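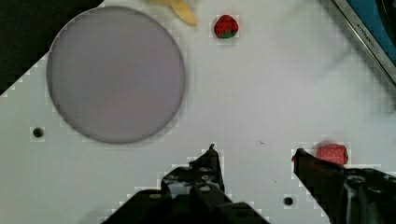

Figure 3. A pale lavender-grey plate with a thin darker rim, on a white tabletop.

4.2 Plate colour and the edge of the meal

One of the happiest surprises in our interviews was how much diners had to say about the edges of plates. We had gone into the two Surside dining rooms expecting to talk about food, and we did, but people kept coming back to the dish underneath it. Several residents with low vision told us that a white plate on a white table "goes missing", and that they find it by touch before they start to eat. A rim that is darker than the middle of the plate gives the eye a line to follow, even when the colour of the plate itself is close to that of the table (Figure 3).

Of the 60 diners who took part, 50 said they could set a fork down beside a rimmed plate without feeling for it first. With plain white plates, only 20 said the same. The gap was widest at the evening meal, when both rooms rely on ceiling lights, and it narrowed at lunch near the windows. Escobedo, who ran the evening visits, noted that people also leaned forward less over the rimmed plates. We did not measure posture, so we mention this only as something worth a proper look (see Section 6).

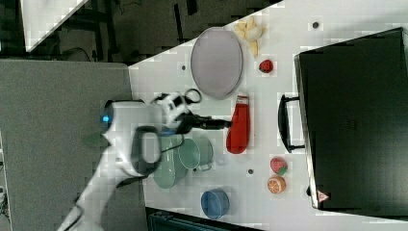 Food colour matters too, and here the diners were wonderfully exact. When we asked which foods were easiest to find on a pale setting, red ones were named first again and again — tomatoes, berries, beets, anything with sauce. Yellow foods split the group. Some people enjoyed them as the brightest thing on the table, while others said that pale yellows faded under warm bulbs. The contrast is easy to appreciate against a white tabletop, where a small strawberry with a green top holds its own beside a bunch of much paler yellow fruit. Cooks at Hakside already work with this in mind, and they put a strip of red pepper along the side of the scrambled eggs so that diners know where the serving begins.

We were delighted by how cheap the useful changes were. Seven diners asked for a dark placemat on the spot, and all seven kept it for the rest of the study. Quezada and Visser coded these requests separately from the plate ratings, as a mat changes the background for everything on the table, cups and cutlery included. Their results are given in Section 4.3.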